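The Long Afterlife of a Pot of Beans

My grandmother kept her dried beans in coffee cans, and when I was small I thought the sound of them sliding into a pot was the sound of winter itself. I have lived in four towns since then, and in every one of them I have gone looking for good beans before I went looking for a dentist, which may explain a few things about my teeth.

It was beans that took me up to Tondon last December, a valley town with one stoplight and a growers' store called Torach, where they sell 3 kinds out of open sacks and will talk to you about each of them for as long as you care to stand there. I stood there almost an hour, I'm happy to say, and came out with far too many.
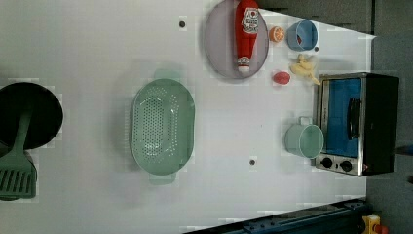 A bean wants time more than it wants anything else. The folks at Torach soak theirs overnight in well-salted water, and they were very firm with me about the salt (I had been raised to believe it made the skins tough, and I argued, and I lost). In the morning you tip them out to drain, and for that I'm fond of an oval colander, the mint-green sort with a little handle at each end and a whole crowd of small round holes, too small for even a skinny bean to slip through. Then it's fresh water, an onion, and a low flame until lunch.

The oldest variety in the valley is the Rüegg, a speckled bean that nearly vanished when the cannery closed. By the time anybody thought to save it, there were 200 seeds left in a jar in somebody's cellar. It cooks up creamy and tastes a bit like chestnuts, and I ate it three nights running at the Climness, the inn across from the store, with nothing but olive oil and bread. I still have half a sack in the pantry, and my sister has been asking about it.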